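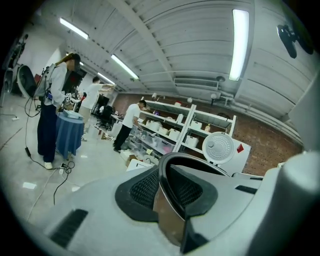 White floor in a workshop.

Filed under: Garage & Workshop > Floor Coatings > Guides

We use cookies to remember your basket. Accept / Manage settings

Section 4. Applying Prultora 609

Read this section before you open the tins. Reading it while standing in the far corner with a wet roller is traditional but less useful.

1. Sweep the floor, then vacuum it, then look at it from a low angle and vacuum it again.

2. Wash with the cleaner supplied and let the floor dry overnight. A floor that is dry in the middle and damp by the door is a damp floor.

3. Tape the edges. Tape the drain too, if you have one and would like to keep it.

CAUTION: Open doors and windows before mixing. Keep pilot lights and cigarettes well away.

4. Pour Part B into Part A and stir slowly. You now have 45 minutes to use it. The tin will not remind you, though it will get warm, and by then you should be nearly finished.
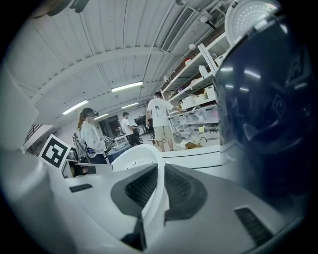
5. Start at the wall opposite the exit and work backward. Please confirm which wall this is before you begin. Our Bistport help desk takes this call most often in April, usually from a phone held at arm's length.

6. Leave the first coat until morning, then apply the second. Two coats are required. One thick coat is a different product, called a mistake.

NOTE: Bright white shows every footprint. Customers who wish to go on wearing boots may prefer Grillthorpe Gray.

7. Pull the tape while the second coat is still slightly soft. For parking and heavy shelving, see Section 5.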